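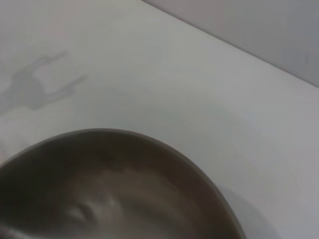 Plareo Large Serving Bowl, Charcoal Taupe: Review

Plareo sells this bowl as a serving piece that can also stand in for a mixing bowl. I bought one in August to replace a Nouri stoneware bowl with a chipped foot, and it has been in use most days since then. I paid full price.

Color and finish

The product page calls the color charcoal taupe. On a light gray table it reads as a dark brown with gray in it, closer to brown under warm bulbs. The finish sits between matte and satin. The rim looks slightly lighter than the wall and picks up overhead light along its top curve, so the outline stays clear on a pale surface. The inside goes dark quickly below the rim. Anyone who wants to judge the color of a sauce or a batter should take note, as a dark interior makes that harder than a white one does.

Mixing

I used it for bread dough, pancake batter and vinaigrette. The curve of the wall has no hard corner at the base, and a silicone spatula clears it in a couple of passes. A balloon whisk works well up to half full. Past that point, thin liquids climb the wall and come over the rim. There is no pouring lip. Batter poured from the edge runs back down the outside, so I now use a ladle.

The bowl moves on a smooth tabletop when one hand is whisking and the other is adding oil. A damp cloth underneath stops it. The older Cliris bowl I compared it with has a rubber ring on the foot and stays put without help, although the ring traps water and has to be peeled off for cleaning.

Serving

As a salad bowl it is better. Greens and pale grains show up well against the brown, and a salad for 4 fits with enough room left to toss. Pasta with a dark sauce looks flat in it. The rim is comfortable to grip with dry hands and less so with oily ones.

Cleaning and wear

Hand washing takes little effort. Dried flour paste needed a ten-minute soak. In the dishwasher it occupies most of the lower rack and has to lean, and water collects in the foot. Metal utensils leave light gray marks on the inside. A paste of baking soda removed most of them - not all. Fingerprints show on the outer wall in side light and wipe off with a dry towel.

I have not used it in the oven. The care card gives a limit of 200 degrees without stating the unit, and Plareo had not answered my question on that by the time of writing.

Storage

It does not nest with the Plareo medium bowl, which has a wider foot than the taper of this one allows. It does nest inside the largest Jirner bowl with a dish towel between them. Shelf depth should be measured before ordering.

Rating

Serving: good. Mixing: fair, with a cloth under it. Cleaning: good by hand, fair by machine. I would buy it again for the table and keep the Cliris for batter.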